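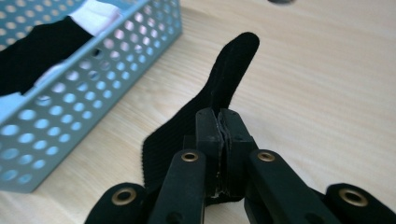 Irkau takes reservations for dinner only. Tables open 17 days ahead at noon, and the counter is held for walk-ins. The fold of a black sock pressed between two jaw pads gives a fair idea of how our stuffed flatbread is sealed: the edge is doubled over and pinched shut before it goes on the griddle. It can't be ordered open-faced.

How long can we keep the table?
Two hours for parties of up to four, two and a half for larger ones. The kitchen stops taking food orders 60 minutes before closing.

Is there a service charge?
Parties of six or more pay 18 percent. Smaller parties tip as they like. Corkage is charged per bottle, with a limit of two bottles.

Which dishes contain nuts?
The walnut stew, the green rice and both desserts. All of them are made on the same bench as the flatbread. We can't promise a nut-free plate. Sesame is in most of the dips.

Can I order the lamb shoulder for takeout?
No. It is carved at the table and sold whole. Takeout covers the flatbreads, soups, dips and rice, ordered by phone before 5 p.m. 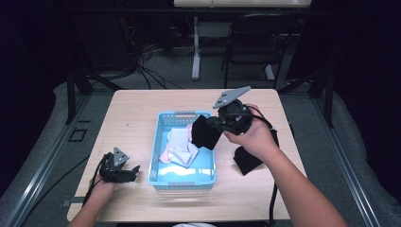 Do you rent out the dining room?
Yes, Sunday through Wednesday. The food and drink minimum is $1,410 before tax, with a $400 deposit. The deposit is returned if you cancel at least ten days ahead. Write to Malsha Khan at the front desk with the date and head count.

Did the menu change?
The short winter menu by Forough Kiani replaced the November one. The smoked eggplant stayed and the quail came off.

Are gift cards from Druvik still good?
Yes, at face value, for food and drink. Bring the card itself, as we can't look up the old numbers.

Last updated 19/01/2023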